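Bench notebook, small objects shelf and metal bin
April 20, 2020

Long entry, sorry to whoever reads this after me (Nerea, probably, and Malcolm if he ever catches up on his reading). I meant to spend an hour on the small objects and it ate the whole morning and a good piece of the afternoon, but I'm happy with where it ended up and I want to get it down while I still remember which drawer is which.

Started with the Janssen cabinet. The third drawer had been sticking for weeks and I'd been blaming the runner. It was a glue stick, wedged flat against the back, with the cap off. Took the drawer right out, wiped the runners with a dry cloth and then with a very little wax, and now it slides so easily that I opened and closed it more times than I needed to. Reinaldo, if you're looking for your short steel rule, it was in there too. I've hung it on the hook by the door.

Then everything out of the cabinet and onto the floor, on the old bedsheet. I do like this part. You forget what you own. We started the Fuvach set with a supermarket bag of things from people's kitchens and bathrooms, and it has grown to around 40 items without anyone really deciding that it should. Some of them I was very glad to see again, like the little wooden egg cup, and some of them I would swear I had never laid eyes on. There were two identical nail brushes. There was a luggage tag from a hotel. Mathias's old list has a line that just says "the nice one," and I've spent far too long wondering what the nice one was.

What I did, in the end, was go back to the plain headings we used in the beginning, before we got clever: writing and desk, kitchen, bathroom and dressing table, boxes and cases, flat things, other. Six shoeboxes. I know Anselmo wanted them arranged by weight, and I did try that for a bit with the kitchen scale, but it puts a teaspoon next to a sponge next to a playing card and then you can't find anything. The weights are all still on his sheet, inside the cabinet door. Nothing in the set is over 500 g now that the stapler has gone, and I don't think we'll miss the stapler.

Retired today, so there is a record: the stapler (heavy, pinches), the cracked soap dish, the second nail brush, the hotel tag, a ballpoint that had leaked into its own cap, and the glue stick for obvious reasons. I've put them in a carrier bag under the sink. They'll stay there until Friday in case someone has a fondness for the soap dish.

The markers needed proper attention. I tried every one of them on the back of an old delivery note and 3 were bone dry. I was all set to throw those away and then thought, well, for our purposes a dry marker is a perfectly good marker, better even, because it can't draw on anything when the cap works loose. So the dry ones stay in the set and the wet ones go back in the mug on the desk where they can be useful. Please don't swap them around! I've put a dot of nail varnish on the end of each dry one.

Tape is the other thing. We keep reaching into the object set for tape because it is the nearest tape, and then the roll in the set gets thinner and thinner, and Nerea's measurements from the winter no longer match anything. There is a brand-new roll in the top drawer of the desk. Two rolls, in fact. Take those. The one in the clear dispenser belongs to the set and ought to stay the size it is.

Spoons: I've kept the white plastic ones and put the colored ones in the kitchen for actual yogurt. The plastic ones scratch if they rattle around with the metal things, so they get their own freezer bag inside the kitchen shoebox. The makeup brushes I washed with a drop of baby shampoo and laid on a towel on the windowsill, bristles hanging a little over the edge so they keep their shape. My sister taught me that and it really does work. They were dusty more than dirty. While they dried I had my lunch and read through Mathias's list again, looking for the nice one.
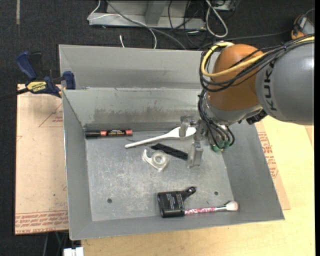
After lunch I turned to the bin itself, which I'd been putting off. I gave the floor of it a going over with dish soap and warm water, then a rinse, then two dry cloths. It won't ever look new, and I wasn't trying for new. The scuffs are scuffs. What I wanted was to get rid of the tacky feeling near one corner where somebody had stuck down a label and peeled it off again, and a bit of cooking oil on a cotton ball lifted that very nicely. Soap again afterward for the oil. Don't use the scouring side of the sponge, please, and keep the white spirit well away from the cardboard.

The small round holes in the floor I've thought about more than they deserve. Malcolm would like them plugged. I tried a circle of gray tape over one and it curled up at the rim inside ten minutes, and then of course everything you slide across it catches on the curl, which is a worse bother than the hole ever was. So I've taken the tape off again and cleaned the spot. If we ever do want them closed, let's get proper rubber plugs that sit flush. Until then, the only things in the set small enough to go down there are the loose beads, and the beads live in a jar with a lid.

Cardboard: I'm keeping the sheet underneath. I know it looks like something we forgot to take out with the recycling, and I did consider replacing it with the cork mat, but the cork sheds crumbs and the cardboard saves the tabletop from the metal. The top was a present to ourselves from Zestwood and it still has a lovely pale surface, and I would like it to keep that. If you move the bin, lift it, don't drag. I say this with love and also with a particular scratch in mind.

Clamps next. The blue and yellow one had worked itself a tiny bit slack, so I snugged it up, hand tight and a squeeze more, no further. The pads on those are soft and they mark if you lean on them. There's a spare in the tool chest, second drawer, and I've oiled the bar on it very lightly. One more thing, since I was down there with the flashlight anyway: check under the table when you count the set back in. I found a bottle cap, a pencil stub and a very handsome glass marble, none of them on any list. The marble has been promoted to the set. I've entered it under "other."

Now the flat things, because these gave me the most trouble. Flat black rectangles are all alike once they're out of their box. We have several that are nearly the same size, and when they're lying in a gray bin on a dull afternoon I can't tell one from the next without picking it up and turning it over. My proposal is a little number on the underside of each in white paint pen, small, near a short edge, so the upper face stays plain. I've done two of them as a trial and left them on the radiator shelf. Have a look and tell me if you hate it. Nerea, I know you'd like no markings at all, and I do understand why, so I stopped at two.

The cases are easier. Some have their labels and some have lost them, and I think we should leave each one as it is. The clips all got opened and closed a few times. One was stiff. A warm hand and some patience sorted that out, no oil. I checked that they were all empty while I was at it, and one had a paper clip and a folded receipt for parking inside. The receipt is pinned to the board if it's yours.

A word on how I'd like us to lay things out when we use the bin, since Anselmo asked me on the phone and I gave him a muddled answer. Mix the boxes. Take something from the desk box, something from the kitchen, something from the dressing table, and don't fuss over the placing. I catch myself lining things up with the walls, all neat and parallel, as though I were setting a table for guests, and then it looks like no drawer that anyone has ever owned. Let them land at whatever angle they land. A handle pointing off to one side is fine. Afterward, back to the shoeboxes, lids on, and a tick on the sheet.

Stores: I've written a small order for Reinaldo. Freezer bags with the slider top, the medium size. A paint pen, white, fine tip. Cotton balls. A tin of the Vorell wax, because I finished ours on the drawer runners and got a bit carried away. Two more shoeboxes if anyone is buying shoes. I make it 11 lines altogether with the things Malcolm had already penciled in, and there's no hurry about any of it except the bags.

Left to do, and I've run out of afternoon: type up the new list and tape it inside the cabinet door next to the weights, find a lid for the "other" box (it's an odd size, boots I think), and decide about the egg cup, which has a hairline crack I only noticed when I held it up to the window. I've left it in for now. The brushes were still faintly damp at the root when I closed up, so they're staying on the windowsill overnight. Please don't put them away before tomorrow noon.

Later, at home, adding this in pencil: rang Mathias about the list. The nice one was a pepper mill. He took it home over the holidays and will bring it back.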